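Thread: Flalero strain patch drifts when the wearer sweats, anyone fixed this?

posted April 21, 2026

tidal_ohm
Running four Flalero stretch patches on a forearm sleeve, sampled at 100 Hz through a Godov front end. Baseline is flat at the bench. Once worn, it climbs steadily and does not come back to zero until the sleeve has been off overnight. Gain is at the default, and the reference resistor is the one from the kit. I want finger and wrist angle out of this, so an offset that moves is a problem. Is this temperature or moisture?

kelp_router
Both, but moisture first. The Flalero backing takes up water at the connector end. Seal the tail with silicone, let it cure fully, repeat the test. If the slope drops, you have your answer.

m_brace
Disagree. I sealed mine and the slope barely changed. What helped was moving the reference element onto the sleeve next to the active one so both see the same skin temperature. With the reference on the board, you are measuring the difference between an arm and a room.

My log has the wrist channel if anyone wants to compare noise floors. 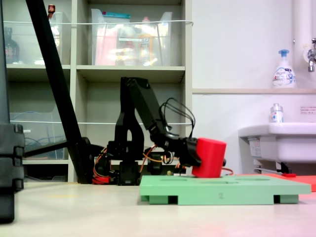 Red cylinder in the jaws, light green board underneath.

tidal_ohm
Yes please on the log. What is the reference element, a second patch?

m_brace
A second patch from the same batch, bonded to a stiff strip so it does not stretch. Half bridge. Batch matters. I mixed two batches once and the temperature curves did not match well enough to cancel anything.

kelp_router
A half bridge cancels common temperature. It does nothing for leakage across a damp connector. You may have had a dry connector to begin with. He should do both and log them separately.

pinout_9
Before anyone buys more patches: what is the excitation? The Godov board defaults to continuous DC. On a damp sensor that polarizes the contacts and you get precisely this slow climb. Switch to pulsed excitation and read in the last part of the pulse. It is one register. The Gkikas library exposes it, but the name is misleading, look for "settle" and ignore "duty".

tidal_ohm
Continuous. I did not know it was configurable. Changed it just now, will wear it for a full session.

m_brace
Pulsed costs you sample rate. At 100 Hz with four channels you will be close to the limit if the settle time is set long.

pinout_9
He is tracking a wrist. Half that rate is plenty.

m_brace
Depends what is downstream. I filter hard and the added latency is visible downstream.

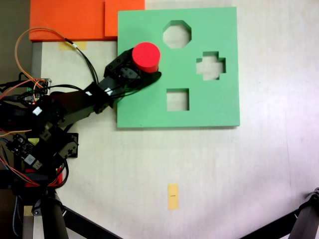 Gripper over the green board, cylinder held upright.

kelp_router
Has anyone tried the Porkier sleeve? It claims a coated backing. I could not find a soak figure in the datasheet.

pinout_9
Tried one in September. Coating is fine, the crimps are not. Two of the channels went open after washing.

tidal_ohm
Result with pulsed excitation only, no sealing, reference still on the board: the slope is smaller and it recovers within minutes of taking the sleeve off. Some offset remains. Sealing the tails next, then the half bridge.

kelp_router
Post the raw traces, unfiltered. Include skin temperature if you have a spare input.

Contact the moderators | Copyright 2026 | Back to top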